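4.2 Swapping the finger pads

Once the arms were sorted out we turned to the part I had been looking forward to, the hand-held grippers. We had two of them on the bench: the Bilgin, with its stiff parallel jaws, and the Fatden, whose fingers give a little when they meet something. Both were used with the same wrist camera and the same controller settings, so whatever differences we saw ought to come down to the fingers (I say ought to, because the Bilgin is also the heavier tool and your hand does get tired).

Renato Tiongson did most of the early runs and I did the later ones. We swapped over halfway through each object, as our grips are quite different – he squeezes quickly and I creep up on things. The full log has 3000 grasps in it, of which 1000 were on clear plastic. We kept those apart from the rest and I'm glad we did, as they behaved like a separate experiment.

With boxes and tins there was very little to choose between the two. Thin-walled containers were another matter. The Bilgin held them well enough but bowed the walls in, and then the width reading drifted while we were still holding on. The Fatden spread the load and the reading settled sooner. Hélder Macedo had warned us about this after his own trials at Plimport in December, and I should have listened.
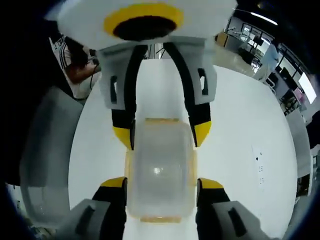 Figure 3. Clear plastic container held between the yellow finger tips, viewed from the gripper's own camera.

We also had trouble with the depth estimate, which is a camera problem more than a finger problem. On clear walls it would jump to the table behind and back again, and in 23 runs we had to throw the depth channel away and keep only the colour video. I tried turning the exposure down, which helped a bit with reflections and made everything else worse, so I put it back. The Odport controller doesn't mind a missing channel – it just carries on with the last width it was given – but that does mean those runs can't be compared fairly with the others, and they are left out of the averages in the next section.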